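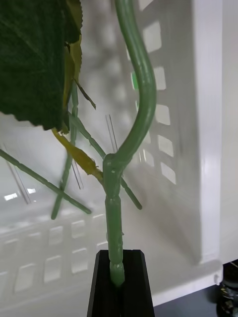
As regras de aceitação para células de picking continuam a ser escritas para caixas de cartão. A norma interna da Prendau, revista em novembro, exige 157 ciclos com peças rígidas e não diz uma palavra sobre objetos ramificados. Uma planta artificial de plástico, com a haste metida no canal de um dedo preto da garra e os ramos a abrir para vários lados junto às ranhuras de uma caixa branca, fica fora de qualquer classe prevista.

Defendo duas alterações. A primeira é declarar o ponto de preensão e o volume total da peça, folhas incluídas - o envelope da garra sozinho não chega. A segunda é registar cada contacto com a caixa como ocorrência, mesmo sem queda. Awuor Mfinanga, da Vokex, objeta que isso acrescenta 19 campos ao relatório. Aceito o custo.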